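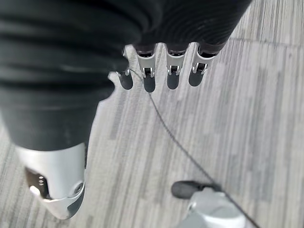

第286号

工房の小ワザ:戸棚の片づけをロボットにやらせる前に

カブコム校の自動化クラブが、秋の発表に向けて「書類を戸棚にしまうロボット」をやりたいと言い出したのは8月だった。企画名はオマウ。私は最初から疑っていたし、今もかなり疑っている。ファイルを棚に置くだけなら、人間がやれば2秒で済む。とはいえ、横で見ていると家や作業場の片づけにそのまま使えるコツがいくつか拾えたので、そこだけ書いておく。ロボットの出来についての自慢話は、部の発表資料のほうでたっぷり読めるはずだ。

■ ケーブルは作業の前に逃がす

足元の細い線は、床の柄が細かいほど見落とす。灰色の縞のカーペットに黒い線なら目立つだろうと思っていたが、少し離れると縞に紛れる。部員のノシポ・ランパサドは「見えているから大丈夫」と言う。見えている線につまずいた人を、私は何人も知っている。面ファスナーの帯で束ね、歩く側と反対に寄せておくこと。掃除機でも延長コードでも話は同じである。床用のケーブルカバーは、段差が増えるので私は好かない。

手先の手入れも一言。指先は物に触れる前に乾いた布で拭く。薬剤を使う派もいるが、部材に合うかどうか確かめもせずに吹きつけるのは感心しない。関節の隙間には柔らかい刷毛。エアダスターは埃を奥へ押し込むだけのことがあるので、私なら後回しにする。

■ 扉は全部開けてから考える

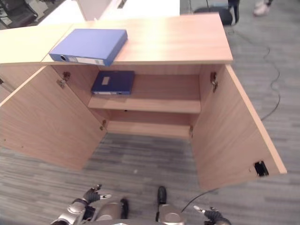
収納の練習でいちばん揉めるのは、置き場所の決め方だ。部員はすぐ認識の精度がどうのと言うが、私に言わせれば棚の使い方が先である。どこに何を入れるか人間同士で決まっていないのに、機械が決めてくれるわけがない。うちでは左右の扉を両方とも開け切って、手の入る幅を確保してから始めることにした。青いリングファイルを天板の左寄りに寝かせ、背をこちらに向けておくと、次にどれを取るのか人間にも分かりやすい。もう一冊の紺色のほうは中の棚板の上。天板の手前の縁から背がはみ出しているのは、つかむには都合がよくても、人が脇を通る部屋では肘で落とす。しまい終わるまでの仮置きだと割り切り、そのまま帰らないこと。家の靴箱の上の郵便物にも同じことを言いたい。

扉を半開きのまま作業するのは論外だ。蝶番は開き切った位置で遊びを確かめ、ねじがゆるんでいたら手回しのドライバーで締める。電動で一気に締めると、木のほうが負ける。ねじ穴がばかになったら、爪楊枝に木工用接着剤をつけて差し込み、乾いてから折る。昔ながらのやり方で十分で、専用の補修材が要るかどうかは怪しい。

スビン・リムは扉の開閉まで全部ロボットに任せたいらしい。意気込みは買う。ただ、蝶番の固さは戸棚ごとに違うし、同じ扉でも右と左で違う。私は「まず扉は人が開ける」を主張して、今のところ押し通している。

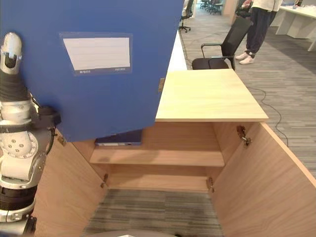
■ ファイルは角から入れる

幅の広いものを真正面から棚に押し込もうとすると、天板か扉の縁に当たる。下の角を先に開口部へ向け、斜めに入れてから寝かせる。人がやるときも、片手は側面、もう片方は底に添えるとよい。側面だけを強く挟むと箱が歪み、ふたの合わせが悪くなる。部ではこの「斜めから寝かせる」を動作に組み込むと張り切っているが、練習の記録を見せてもらった限り、私はまだ感心していない。うまくいった回だけを数える癖が抜けていないのだ。失敗した回も同じ紙に書きなさいと、これで2度言った。

ラベルは入れる前に書く。白紙のラベルのまま重ねてしまうと、後で全部引っぱり出す羽目になる。鉛筆書きで構わない。油性ペンは書いた直後にこすらないこと。

■ 中身は横にするか、立てるか

寝かせて置けば倒れないが、重ねると下のものが取れない。背に指穴のあるファイルは立てて並べるのが本来で、穴に指をかけて引き出せる。寝かせる場合も、穴のある背は手前に向ける。奥へ向けたら穴の意味がない。部員は「ロボットには寝かせたほうが易しい」と言うけれど、その戸棚を毎日使うのは人間のほうだ。機械の都合で収納を決め始めたら、片づけの道具としては落第だと思う。

■ 影に注意

明かりを背にして棚をのぞくと、自分の影で手元が暗くなる。人もロボットも変わらない。

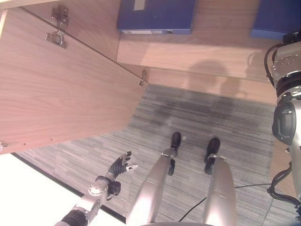 だから照明は斜め前から当てるか、棚の内側に小さな灯りを貼る。タナサーンの展示会で見た高そうな照明一式を部が欲しがっていたが、電池式の小さなもので足りるだろう。まず立ち位置を半歩ずらして試してほしい。それで見えるなら何も買わなくていい。

足の置き場も決めておく。床に養生テープで印をつけ、毎回そこに立たせる。テープは長く貼ると糊が残るから、練習が終わったら剥がす。残った糊は消しゴムでこすってみて、駄目なら初めて剥がし剤を考える。カーペットの上では、どちらも目立たない隅で試してから。

次の練習では、部員が扉を片方だけ閉めた状態でもやってみるそうだ。私は反対した。結果は次号に書くつもりだが、ファイルの角が潰れていたら、そのことも書く。

最終更新:2023年2月3日

シェア 3,513 コメント 2

関連記事
・ばかになったねじ穴、どこまで自分で直すか
・延長コードの束ね方と、やってはいけない巻き方
・ダステシク工作室だより:工具箱の仕切りを作り直す
・養生テープの糊残りを消しゴムで落とす
・部室の棚卸し、捨てる順番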